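Kollosance Suture Practice Monitor, Bench Edition
Item 1070
Sold by Mellberg Surgical Training Supply, Disbridge
Page last revised July 29, 2020

What it is

A software package and a small recording box that log instrument movement during robotic suturing practice. It sits alongside the training console and takes its readings from the instrument arms. The readings are compared with a written practice standard that your program chooses or writes. The operator gets a report at the end of each run.

We stock it because customers kept asking for it. We have some reservations, and they are on this page so you can read them before you order.

What it checks

Tip speed near tissue, time with either instrument out of view, needle handoffs between the left and right instruments, and collisions between shafts. Each item can be switched off. Thresholds are set by the program director and locked with a password.

What it does not check

Whether the stitch is any good. The maker's brochure uses the phrase "objective suturing quality," and we asked them to take it off the copy they send us. The box has no idea how tight a knot is or how deep the bite went. A trainee can hold the needle badly, stay under every speed limit and come away with a clean report. Somebody who knows suturing still has to look at the tissue and the video. 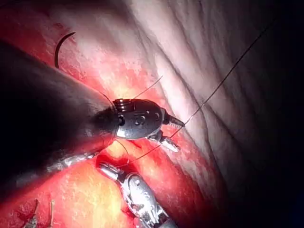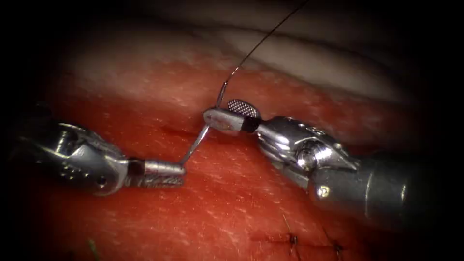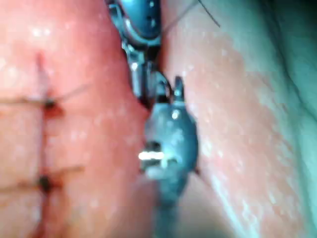

Robotic instruments and suture thread at the tissue. The second picture shows the needle between the two instruments, with stitched incision to the lower right.

About the standards claim

The brochure says the product "supports compliance." Ask with what. The default settings come from the Quezada checklist, a practice document written for one training program. It is a decent checklist, and the section on keeping both tips in view is worth reading even if you never buy the box. It is not a regulation. No hospital should treat a passing report as a credential, and we won't put our name on a quote that says so.

Our other complaint is the overall score. It rolls every check into one number, and the weights are not published. Mellberg ships the unit with the score hidden. You can turn it on in the settings menu, but we suggest that you leave it alone and read the separate lines.

Before you order

Confirm that your console has a data output the box can read. Older consoles may not, and there is no adapter.
Decide who can see trainee reports and how long they are kept. The box keeps everything until told otherwise.
Write your own thresholds. The defaults are strict on speed and loose on collisions, which seems backward to us.

In the carton

Recording box
2 data cables
Power supply
Printed copy of the Quezada checklist
Software license, 12 months

Renewal is billed yearly. If the license lapses, old reports can still be opened but new runs are not recorded.

Returns

Unopened units may be returned to Disbridge for a full refund. Opened units can be returned if the box will not read your console. The maker has promised a software update for November that lists the score weights. We will change this page when we have it installed on our own unit.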